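Research > Gruddale Handling Group > Working papers
Print | E-mail
August, Gruddale Handling Group

3.2 Set-up and care of the hand-held station

The Brindar station has 2 hand-held grippers, and each carries a cube marker for tracking. Before each block of recordings, the operator holds both grippers above the table and checks the timer on the chest display. 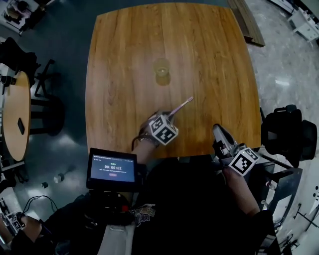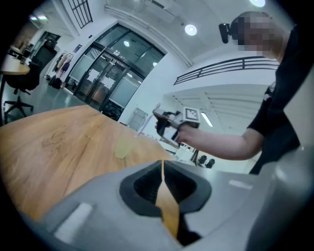

Figure 6. The station at the wooden table: head view (first) and view from a gripper (second).

The markers are wiped with a dry cloth, and a cube with a scratched face is replaced. We inspect the fingers after every 100 recordings. If a tip has become loose, it is fixed again and the opening width is measured once more. With this routine we kept 2,849 recordings from the Porkby site.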